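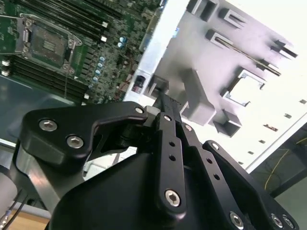 Hazem Berrada replied:
I don't agree with the first post. Jonah can be a parable and still be true. Jesus told parables also.

sirkden_reader wrote:
But Matthew 12 speaks of Jonah like a real man. How do you read this verse?

Hazem Berrada replied:
As I speak of Hamlet to my students. They know what I mean.

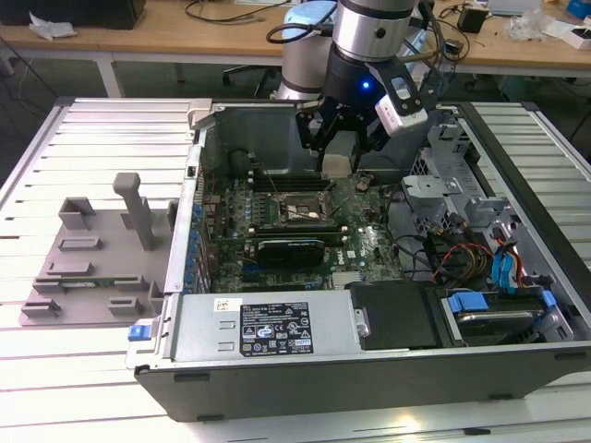
Open Dell tower on its side

Nawal Bennani wrote:
Hamlet is a weak comparison, sorry. In our Roswood group we read Jonah in March, 11 people, and we stayed divided. For me the question is chapter 4, why he is angry. Please can we discuss that one?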